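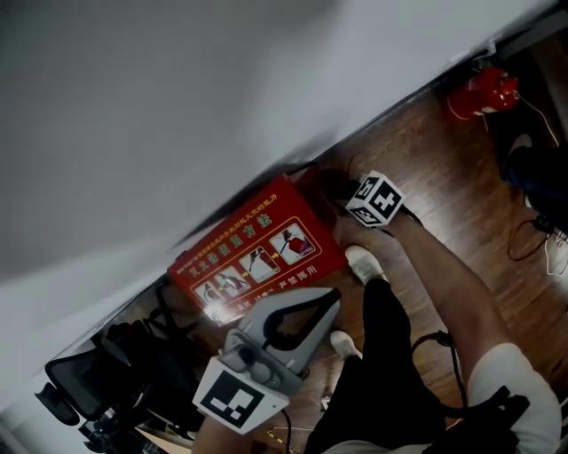

A day with the gripper people at Dutaseo

I have been meaning to write this up since November, and my notes are in three different notebooks, so forgive me if the order wanders a bit. A few of you asked how the visit went, and whether we should be spending our money on handheld grippers or putting it all into a better arm. I came home with opinions on both, and a tote bag.

Dutaseo has the upper floor of a building that used to be a textile showroom. The stairs are steep and the coffee is wonderful. Anqi Kang met us at the door a little after nine in the morning, handed us slippers we then mostly forgot to wear, and had us working before Ingvild had even found somewhere to hang her coat. I liked that very much. I have been on plenty of lab tours where you get an hour of slides first and see the equipment through a window on your way to lunch.

The morning was all about handheld grippers, the kind you carry around and work with your own hand so that the motion can be recorded and taught to an arm later. They track them with square black-and-white markers, and you see those markers everywhere you go in that place. There is one mounted in a block under the jaw housing of the gripper, and there are loose white cubes with the same sort of pattern on their faces, which you can pick up and hold in your other hand. We did a good deal of this sitting down, in an ordinary corner of the room with a wooden floor and a white wall, the fire extinguisher and its instruction sign for company and cables running across the floor. I found that reassuring. Our own workshop looks no better, and I had somehow pictured these people working in a spotless white box.

Three grippers were on offer for us to try. The first was Dutaseo's own, the second was a Lindqvist and the third was an early Tredari that Adaeze Briggs had carried over from her group in a padded lunch bag.

I will start with the Lindqvist, as it was the one I expected to love. It is beautifully made, and the jaws close with a smoothness I could have played with all day. But it is heavy at the front, and after twenty minutes of picking up and putting down I was bracing my elbow against my knee. Ulla Nygård, who has much stronger wrists than I do (she rows), said she felt it too, only later. If you are recording a few careful motions a day, I think it would be a pleasure. For long sessions I would want somebody to take a good chunk of weight off the nose.

The Tredari is the opposite, so light that you wave it about without meaning to. Benjie Cabrera tried it on the bottle caps and overshot nearly every one, laughing the whole time, and then got the knack of it and was faster than any of us. The trigger has a dead spot at the start of its travel which bothered me more than it bothered him. Adaeze says the next version has a stiffer spring. I would like to try that one before I say anything unkind.

Dutaseo's own sits in between. The housing has a nice curve to it, the grip suits a small hand, and I got used to it sooner than I did to either of the others. My one complaint is the cable. It hangs from the gripper, and whichever way I turned I was thinking about where it was going. Anqi has heard this before, I could tell from her face. A battery version is on their list, she told us, but the battery makes it front-heavy, and then you are back where the Lindqvist is.

We talked for a long time about the cubes. I had assumed that more markers would simply be better, and Ingvild Holmgren, who does our calibration at home, had assumed the same. Anqi's view is that where you hold them matters far more than how many you have. Turn a patterned face too sharply away from the camera and the tracking suffers, and your own sleeve or forearm is very good at getting in the way. Bright reflections are a nuisance as well. She suggested matte print for everything, and checking every cube against a ruler before gluing anything down, as print shops like to scale things to fit the page. Ingvild wrote that down twice.

After lunch (soup, and far too much of it) we moved on to the arm room. They run a Jamell controller there with 2 arms on one bench, and they let Benjie replay a recording he had made that same morning. The arm reached for the cap with exactly his little overshoot, and then corrected itself with exactly his little wiggle. It was uncanny and rather sweet. Their library holds 67 tasks so far, and they aim for 500 recordings of each before they are willing to train on it. I had been hoping to hear a smaller number, as you can imagine.

So, what would I do with our money? I would leave the arm alone for another year. I would borrow or buy one Dutaseo gripper, cable and all, print a set of cubes ourselves, and find out how many hours we can stand to sit there recording before we all get cranky. Ulla disagrees and would go with the Tredari once the new spring is in, and she may well be right – she usually is about anything you have to hold.

Adaeze has offered to lend us hers for two weeks in the spring. I said yes on everyone's behalf. We will need to clear the bench by the sink, and if anybody still has the long tripod, please bring it back.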